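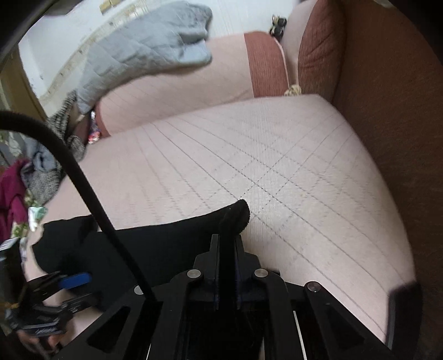

6. Washing dark clothes

This section explains the Dark program of the Milar washing machine. Please read section 4 (Detergent drawer) first.

The Dark program washes in cold water and turns the drum slowly. It is made for black and dark blue cotton, socks, leggings, thin sweaters and similar items. Do not use it for wool or silk. For these, see section 7.

6.1 Before you load the drum

1. Empty all pockets and close the zippers.
2. Turn the clothes inside out.
3. Remove lint and pet hair with a dry brush. The machine does not remove all of it.
4. Check the care label of each item. If the label says hand wash only, do not put the item in the drum.

Note: New black clothes can lose color in the first washes. Wash them separately two times before you mix them with other dark clothes.

6.2 Starting the program

1. Load the drum with no more than three kilograms of dry clothes. The clothes should move freely when you push them with your hand.
2. Pour liquid detergent into compartment 2. Powder is not recommended here, it can leave white marks on dark fabric.
3. Close the door until you hear the click.
4. Turn the dial to Dark and press Start. The door light comes on.
5. To add a forgotten sock, press Pause in the first 10 minutes and wait until the door light goes off. After this time the door stays locked until the end.

CAUTION: Never pull the door by force. The lock can break, and this damage is not covered by the warranty.

CAUTION: The water heater uses 2,000 watts in the hot programs. Do not connect the machine to an extension cord, even if you plan to use only the cold programs.

6.3 After the program

Take the clothes out soon and shake each one. Smooth the seams by hand and lay the knitted items flat. Keep them out of direct sun. Leave the door and the detergent drawer a little open.
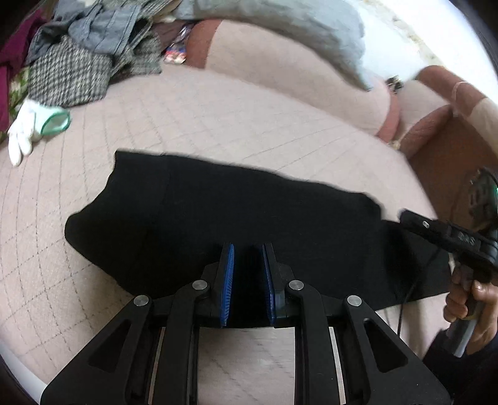 Can I use fabric softener with the Dark program?

You can use it for cotton, but fill it only to the lower line of the softener compartment. Leave it out for sports clothes, because they will absorb sweat less well.

6.4 If the clothes have gray marks

Run the Rinse program once without detergent. If the marks stay, clean the lint filter as shown in section 9 and use less detergent the next time.

Text: Kjell Rønning. Revised February 6, 2023.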